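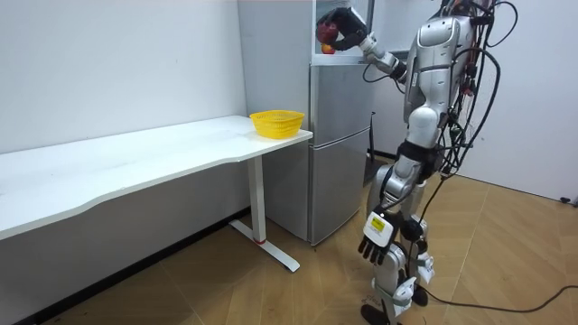
## Fruit Belongs Where It Can Be Seen

Shared kitchens are governed by habit more than by rules, and the handling of fruit is a fair test of whether those habits are sound. It is the view of this office that apples should be kept in an open basket on the table during working hours and returned to the refrigerator at the end of the day.

The case for constant refrigeration is well known. Apples held in the cold stay firm longer, and a refrigerator protects them from dust. The Narina building followed that practice until October, and its kitchen log shows the result: of 82 apples purchased in one month, 19 were discarded uneaten. People do not open a refrigerator to look for something they have forgotten is there.

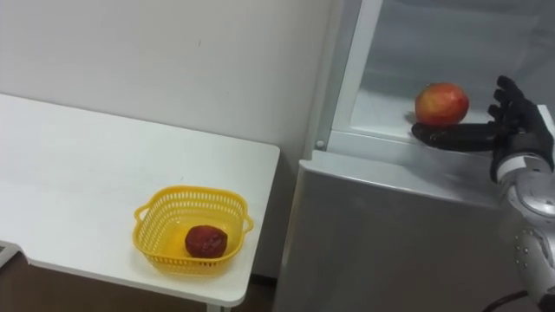 A perforated plastic basket answers most objections to the table. Air passes through the sides, the basket can be rinsed in a sink, and handles allow the whole supply to be carried in one trip. It should never be filled to the rim. A single apple in plain view is more likely to be eaten than a dozen behind a closed door.

The evening return takes little effort. At Colau, staff allow 15 minutes for closing the kitchen, and the fruit occupies very little of that time. Apples should go on a shelf of their own, away from leafy vegetables, and bruised ones should be set aside for prompt use.

February 12, 2022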